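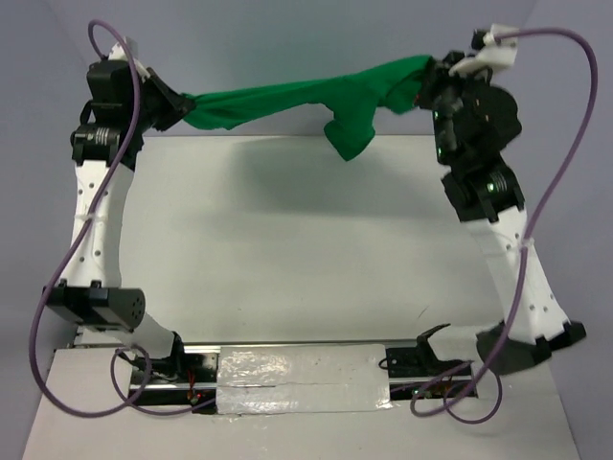

A piece of green cloth, stretched. Photo: Fototura

Isura starts separate collection of old textiles

March 16, 2023

Households in Isura can from now on give away worn clothes, bed sheets, towels and curtains separately from the normal garbage. The town council approved the plan in February, and the first collection points were opened this morning.

There are six collection points. The largest one is in the former Storix warehouse behind the train station, and the others are at the two schools, the swimming hall, the library and the parking lot of the Rieger furniture store. The warehouse is open every day except Sunday. At the other places the containers stand outside and can be used at any hour.

The council also sent a letter to all 3,000 households in the town. Each letter contained two strong bags, one for clothes that another person can still wear and one for textiles that are damaged or too old. The bags should be closed with a knot before they are put in the container. More bags can be picked up at the library without payment.

"Many people here have asked us what they should do with a towel that has a hole," said Chathurika Pathirana, who leads the waste department of the town. "It is too bad for the second-hand shop, and they do not feel good about throwing it away. Until now we had no good answer for them."

The clothes in good condition will be sorted in the warehouse and sold at low prices in the second-hand shop on the ground floor. The damaged textiles go to a company in the region, where they are cut into cleaning cloths or torn into fiber for insulation and for the filling of mattresses. Cotton is easiest to use again. Fabrics which mix several kinds of fiber are more difficult, and a part of them will still be burned.

Wet textiles are not accepted. One wet bag can spoil a whole container, Pathirana explained, and the town then has to pay for the disposal. The same is true for cloth with paint or oil on it. Shoes are accepted if they are tied together as a pair. Pillows, blankets with feathers and carpets must be brought to the recycling yard as before.

The plan was discussed for a long time in the council. Some members were worried about the cost, and others asked if the containers would attract other garbage, as it happened with the glass containers near the swimming hall two summers ago. The council finally agreed on a trial until the end of the year. The containers will be emptied twice a week, and more often if it is necessary.

Shop owners in the main street are also taking part. Tailors and curtain shops may bring their leftover pieces to the warehouse, but they have to register first and pay a fee of 15 euros per month. Private persons pay nothing.

Not everyone is satisfied with the locations. Residents of the upper part of the town, where the bus goes only once an hour, said at the council meeting that the way to the nearest container is too long for older people. Pathirana said that her department is looking for a suitable place there, probably next to the fire station, but the owner of the ground has not yet given permission. In the meantime, residents who cannot walk far may call the town hall and ask for a pickup at home.

The warehouse itself had been empty since Storix moved to a newer building outside the town. The town rents the ground floor and a part of the upper floor, together 300 square meters. The roof was repaired during the winter, and the heating will be changed before next fall.

A sewing afternoon is planned in the same building every second Wednesday. Visitors can learn there how to sew on a button, shorten a pair of pants or close a torn seam. Sewing machines are available, but visitors should bring their own thread. Registration is possible at the library desk or by telephone at the town hall.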